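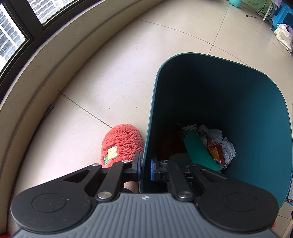

3.2 What people throw out, and when

I went into this part of the study thinking the kitchen would be where all the action was. It wasn't, or at least not in the way I'd guessed. We asked 111 households in Womesitz to keep a bin diary for 12 weeks, and the small baskets — the ones in bedrooms, hallways and home offices — gave us far more to chew on than the big kitchen can did.

A quick word on how the diaries worked. Each household got a paper booklet and wrote down every time a basket got emptied, who did it, and what was in it as best they could tell. Maëlys Pruvost typed all of it up (bless her, the handwriting was rough) and we ended up with 931 usable entries. I dropped 14 more where I couldn't tell which room was meant.

Figure 3. A small wastebasket with mixed contents, including tissue paper and a snack wrapper.

The mix is what got me. People told us in the first interviews that they sort their paper, and I believe they mean it! But their own diaries had paper and wrappers going into the same basket over and over, mostly in rooms with only one basket. One man in the Sowa apartments wrote "will sort later" on four pages in a row, and then the note just stops showing up.

Gwenaël Texier thinks this is mainly about distance, and he may well be right. The homes that put a second basket next to the first reported more sorting, while homes that kept the recycling box out by the front door reported less. I'd be careful with that, though. Nobody was told where to put anything, so the keen sorters may simply be the ones who bought a second basket to begin with. We come back to this in Section 4, where I compare the Womesitz diaries with the shorter set from Tudier.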